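3.2 Return to everyday tasks after treatment

Parents in the Urko group were asked to keep a short diary for 11 weeks after their child came home from hospital. All of the children had been treated for a tumour in the back part of the brain, and all had some weakness on one side when they were discharged. The diary did not ask for scores. Parents wrote down what the child had done that day without help, what had needed help, and what had been given up on. The entries varied a good deal in length, and a few families stopped writing during school holidays and picked it up again afterwards.

Dressing was the task mentioned most often, well ahead of eating and washing. Trousers and socks gave more trouble than tops, and fastenings gave more trouble than either. Several parents wrote that their child could do up a zip when sitting on the bed but not when standing, and that mornings before school were worse than evenings. This agrees with what the ward therapists had told us, namely that balance and hand use are hard to separate at this stage. A child who is working to stay upright has less attention left for the fingers of the weaker hand.

The home programme used at the Vodulel centre treats the two together. Sessions last 20 minutes at first and are built around clothes and bedding the family already owns. The child picks up, turns over, folds and puts down, first with the stronger hand leading and later with the weaker one. Families were given a printed sheet with 8 tasks on it and were told to choose any three per day (Figure 4).

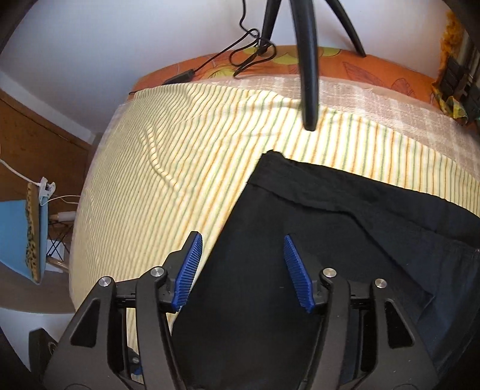
Figure 4. Black fabric on a bed, with a hand-held gripper reaching over it.

Choice seems to have mattered. Where the child picked the tasks, the diary usually shows them being finished, even on days marked as tired. Where a parent picked them, more were left half done. We would not put much weight on this, as the parents who chose for their child may have done so on the harder days. The same caution applies to the order of the tasks. Most families settled into a fixed order within the first fortnight and kept to it, so we cannot say whether a different order would have suited them better.

Tiredness was the main reason given for missing a session. It was often worst two or three days after a hospital visit, and parents who had not been warned of this tended to read it as a setback. One mother wrote that she had stopped the programme for a week "to let him get over it" and then found it hard to start again. At the Gunari centre, where the nurse rang families after each visit, breaks of this kind were shorter. The call was not part of the study and was not made to a script, so its effect can only be guessed at.

Strength in the hand was measured at the start and end of the diary period using the Wegener grip test, which takes a few minutes and can be done at the kitchen table. Most children had gained strength by the second test. The gain did not match the diaries closely - some children with little change in grip were dressing themselves fully by the end, and some with a clear gain still asked for help with buttons. We take this to mean that grip strength alone is a poor guide to how a child is managing at home, and that clinics which rely on it should also ask about particular tasks.

School was raised in the diaries less than we had expected. Where it did come up, parents wrote mainly about changing for games and about the time allowed for it. Two schools let the child start changing early, and both families said this had helped more than having an adult in the room. The teachers' own accounts are taken up in section 3.3.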